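Wamley Washroom Skills Program
Progress report to the Petkov Fund
Prepared by Bontu Belay, 13/06/2020

Dear Leonie Whitelaw,

Thank you for your patience with this report, and for the kind note you sent in March, which went up on the office wall and is still there. I am glad to say that the washroom part of the program is now well under way. You may remember that our first plan was to teach bathroom care from handouts alone, and that Abrehet Degefa talked us out of it over a very long lunch. She was right! People learn to clean a sink at a sink, and the vanity is where every session now begins. The white basin is a good one for teaching on, and the dark countertop around it gives learners a second surface to think about.

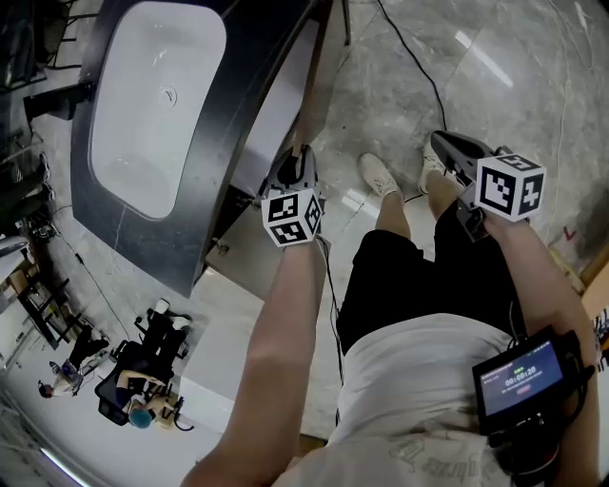

Abrehet has written the lesson in 13 short steps, starting with clearing the counter and ending with folding the cloth, and she has been through it with more than 300 learners from Wamley and Rurkaneck. The step that takes the longest is still the faucet – everyone wants to wipe the front and forget the back – so we have given it extra time and moved the cabinet doors to the second session.

On spending, we have used 200 dollars of the supplies money, nearly all of it on cloths and mild cleaner. Ayantu Mekonnen keeps the receipts and will send copies with the next claim. She has also asked whether we might move a little from printing to supplies, as the handouts are lasting well and the cloths are not.
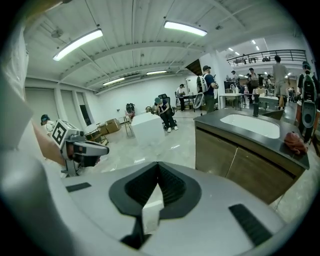 Hamdia Lemma joins us next month to take on the evening groups, and she would like to add a lesson on putting things away under the sink. We would need two more storage bins for that, and Sotisier has offered us a fair price. Could you let us know if the Fund is happy for us to go ahead?

With warm thanks from all of us,
Bontu Belay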